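Skip to content
Home Threads Games Saved Log in
Search posts and people
4 min read

Right, I've finished moving all my saves onto the new handheld and I have opinions, so this is going to be a long one. Mute me now if you don't care about games consoles! (1/?)

Background: I've had the same handheld for years. The left stick drifts, the battery gives up before the end of a train journey and there's a crack in the corner from when I sat on it in July. I was holding out for a proper upgrade but the stick finally won.

I went for the smaller model, the one that doesn't plug into the telly. Everyone in my group chat told me not to. Elie Sayegh sent me a voice note that was mostly sighing. But I worked out how often I'd played on the big screen in the last year and the answer was twice, both times at Christmas, both times karting.

So, the move. You'd think you log in, everything comes down from the cloud, done. Nope! Some games back up, some don't, and the shop page tells you which in tiny grey writing that I have never once read before buying anything.

The one I was worried about was Magbanua. If you haven't played it, it's a farming game with a fishing game stuck on the side and a murder mystery that turns up in the second year when you've stopped expecting one. I have put 214 hours into that farm. I have named the goats.

Magbanua does not do cloud saves. You have to put both consoles side by side, keep them both plugged in, and do a local transfer that deletes the file off the old one as it goes. DELETES it. I watched that progress bar like it was a penalty shoot-out.

It worked, goats all present. I had to go and have a biscuit.

Skateck was the opposite, came straight down with every board and every sticker, but it forgot my controls, so I spent a whole evening doing grabs when I meant to do grinds. I thought I'd got old overnight. Took me ages to check the settings. 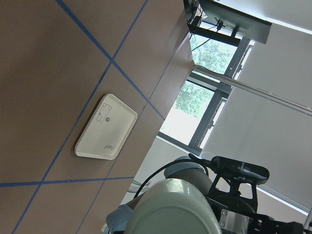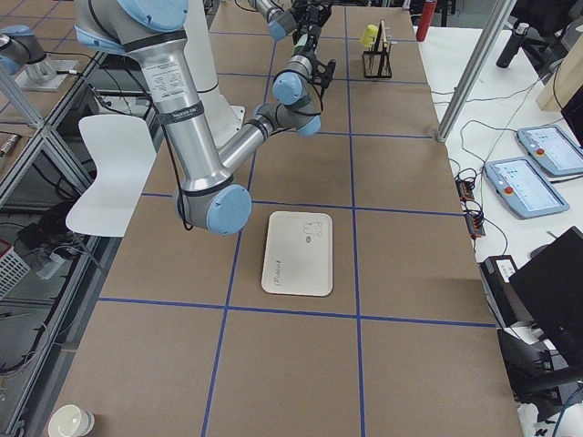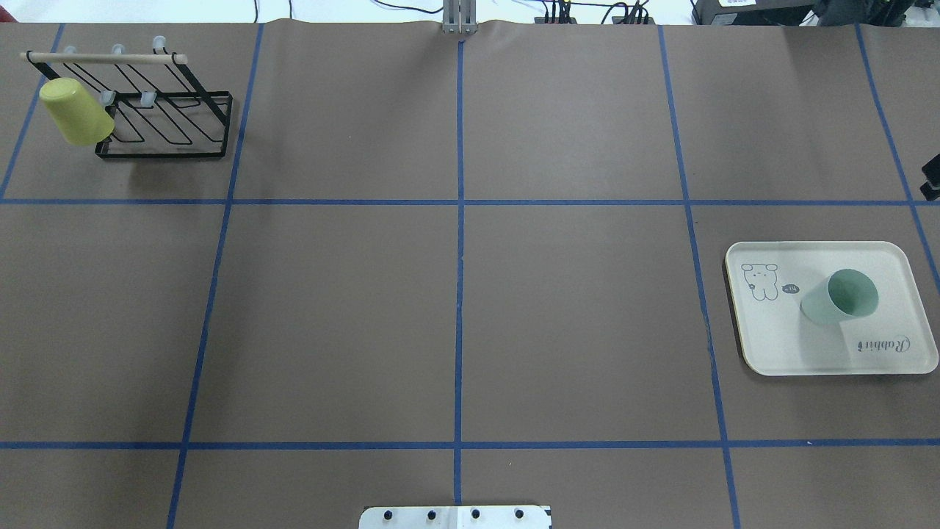
Blue tape, three times over

OK, the moaning. Storage! The thing comes with hardly any, and by the time the system has helped itself you've got room for a couple of big games and a puzzle thing. I had to buy a card the same day. Why is the card never in the box? It should be in the box.

And the buttons. The new shoulder buttons are clicky where the old ones were soft. Lovely for Skateck, awful if you're playing in bed next to someone who has work in the morning. I've been told (politely, once) and told (less politely, after that).

Screen is smaller and I don't mind at all? Text is the only problem. Zusov has these huge pages of lore in what must be the smallest font ever put in a game and I'm holding it up to my nose like my nan with a bus timetable. There's a zoom if you double tap the home button, but it zooms into the middle and you have to drag it about.

Still playing Zusov though. Hala Mansour got me into it and I'm stuck on the lighthouse boss, the one with the bell. 5 goes tonight and I've seen his second phase precisely never. Hala says use the spear. I don't want to use the spear, I've spent all my upgrade stuff on the daft big hammer.

Someone's asked in the replies if it's worth it over waiting for whatever comes next. I don't know! If yours still works I'd sit tight. Mine was walking into walls by itself, so the decision was made for me.

Also getting asked what I did with the old one. It's going to Tamer, who reckons he can fit a new stick for the price of a pizza. If he can, I'll be slightly annoyed I didn't ask him first.

Oh, and friend codes don't change when you move, so if you had me before you've still got me. You may have had a notification saying I was online at 3am. That was the transfer, I was asleep. (I wasn't asleep, it was the fishing.)

Going back in for one more try at the bell man. Spear people, please stay out of my mentions until tomorrow.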